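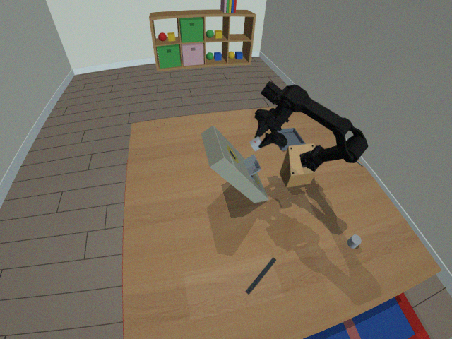 *Picture credit: Ladan Shojaei / Lavthorpe*

**Ticket 605 — boiler keeps losing pressure**

Me again! Topped it up to 1.5 bar before breakfast and by teatime it had dropped to 0.6, so that's 3 top-ups in July already. No damp under the radiators, and I've been round every valve with kitchen roll.
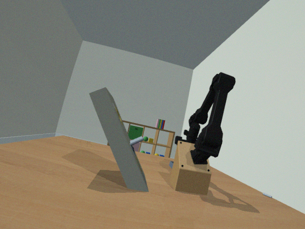

Angelica Dimaculangan at Bulside reckons it's the expansion vessel — she wants me to leave the heating off overnight and read the gauge first thing. Will do. Quote for a new vessel is £259 (ouch), so please keep this open till I've got tomorrow's reading.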